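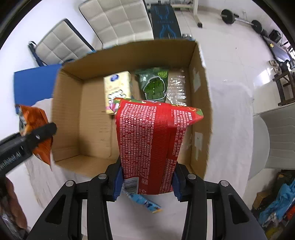
Tirley Food Label Text Collection
README, version 2

Summary

Tirley is a collection of typed texts from the back side of packaged food: ingredient lists, nutrition tables, storage advice and the small sentences about allergens. It has 744 records. Each record is one package. The texts were typed by hand and after that compared with the package a second time by a different person.

The collection was made for people who study how food labels are written. We are interested in the language of the labels, and we did not try to judge if a product is healthy.

What is in the download

labels.csv has one row for each package
nutrition.csv has one row for each line of a nutrition table
allergens.txt is the list of allergen words we searched for
CHANGES.txt lists the corrections from version 1

All files are saved in UTF-8. The separator is a semicolon, as many ingredient lists already contain commas. Please check this setting before you open the files in a spreadsheet program, or the ingredients will be spread over many columns.

Fields in labels.csv

record_id: a number, never used again if a record is deleted
category: one of eight values, see the next section
language: the language of the typed text, as a two-letter code
ingredients: the full list, in the order of the package
allergen_note: the separate allergen sentence, empty if there is none
storage: advice such as "keep in a cool, dry place"
source: Ninden or Fladville

Categories

snacks, sweets, bakery, noodles and rice, canned food, sauces, drinks, other

The category "other" contains mostly baking powder, soup cubes and dried herbs. A package with two possible categories received the one under which the shop had placed it.

Where the texts come from

The packages were bought or borrowed in two towns, Ninden and Fladville. In Ninden we worked with grocery shops that sell imported food, so there are more languages in this part. The Fladville part is mainly from one supermarket and is almost completely in English.

Typing rules

We kept the spelling of the package, including the mistakes. If a word is wrong on the label, it is wrong in the file too. Capital letters were kept. Line breaks were removed. A word that could not be read because of a fold or a seam is written as [?]. Bold print is lost, and this is a real loss for allergens, which are often marked only in this way.

Where the same ingredient list was printed in several languages, we typed not more than 4 of them, each as a separate text with the same record_id.

Known problems

Some nutrition tables give values per serving and do not say how big the serving is. In these rows the field serving_size is empty. Please do not fill it with an average.

The percent sign is missing in part of the sauces. We found this late and will repair it in the next version.

Recipes change. Do not use this collection to decide if a person with an allergy can eat a product. Read the package itself.

Tools

The script pringle_check reads both tables and reports rows without a partner. It needs no other library. The name Pringle is only our internal name for the checking step.

Last update: December 19, 2025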